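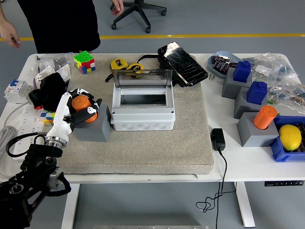 How to Make a Big Fabric-Covered Mat for Your Work Table

Sewing Room > Furniture and Storage > Table Mats

Updated 29th June

I made my first table mat from an old wool blanket and a leftover piece of canvas, and I've been telling everyone I know to make one ever since! A large padded mat turns any plain table into a place where you can pin, press, block, sort beads or take a sewing machine apart without chasing screws across the floor. It costs very little if you already have a scrap pile, and you can finish one in an afternoon, even if the only seam you trust yourself with is a straight one.

What you need

A sheet of thin plywood or hardboard, cut to size. Mine came from Pledine, the lumber yard on the Gulport road, and they cut it while I waited.

Cotton or wool padding, enough for 2 full layers. Old blankets are wonderful for this. Skip polyester batting if you plan to iron on the mat, as it can melt and it goes lumpy.

A plain cover fabric. Cotton canvas or duck is what I like best. Beige, cream or light gray lets you see dark threads and pins, and the color won't rub off on a damp quilt block.

A staple gun and short staples, sharp scissors, an iron, medium sandpaper, and masking tape.

Picking a size

Measure your table first, then take a few inches off each way. You want bare table along at least one side for your scissors, your drink and the pattern sheet. I went edge to edge with my second mat and was sorry within the hour – there was nowhere to put a cup down flat.

Think about storage too. A big board is awkward on stairs. If yours has to go up and down from a spare room, make two smaller ones and butt them together when you need the full width.

Step 1. Prepare the board

Sand all four edges and round the corners a little. Run your palm along the edges when you're done (slowly!) to feel for splinters. Wipe off the dust with a barely damp cloth and let the board dry completely.

Step 2. Wash and press the fabric

Wash the cover fabric hot and dry it hot. Canvas shrinks a lot the first time, and you want that over with now. Press it while it still has a bit of damp in it. Wash the blankets too if they've been in the attic.

Step 3. Cut the layers

Lay the board on the padding and trace around it. Cut the first layer right on the line. Cut the second layer an inch bigger all around, so it wraps over the edge and softens it. The cover should be three inches bigger than the board on every side.

Check that the weave of the cover runs square to the board before you cut. A woven-in stripe, even a very faint one, makes this so much easier. I found a lovely heavy canvas called Fahy with a thin rib in it, and I've used it for every mat since.

Step 4. Stack and smooth

Put the cover face down on the floor, then the larger padding, then the smaller padding, then the board on top. Smooth each layer from the middle out with your hands. Any wrinkle you leave in here will be there forever, so take your time. Put on some music.

Step 5. Staple the sides

Pull the cover over one long side and put one staple in the center. Go across to the opposite side, pull firmly, and staple the center there. Do the same with the short sides. Now work outward from each center toward the corners, a few staples at a time, always going back and forth between opposite sides. Stop 9 inches from every corner.

Pull snug, but don't haul on it. If the weave starts to curve, you're pulling too hard. Pry those staples out and go again.

Step 6. Fold the corners

Pull the point of the fabric straight in toward the middle of the board and staple it. Fold one side over it, then the other, the way you'd wrap a present. Trim away some of the padding underneath if the fold is bulky. My first corners looked terrible and the mat worked beautifully anyway!

Step 7. Cover the back

Tap down any proud staples with a hammer, then run masking tape over the whole line of them. They will scratch a painted table top otherwise. For a nicer finish, glue felt over the back and let it sit overnight under some heavy books.

Keeping it nice

Vacuum the top with the brush tool, and spot clean with a little dish soap. Put a scrap of cotton down before you use fusible web, every time. I re-cover mine each March, when I clean out the sewing room, and the new canvas goes right over the old padding.

If the mat slides around, a few squares of rubber shelf liner under the corners will hold it. Loltel sells it by the yard in the kitchen aisle, and the plain white kind works just as well as the fancy stuff.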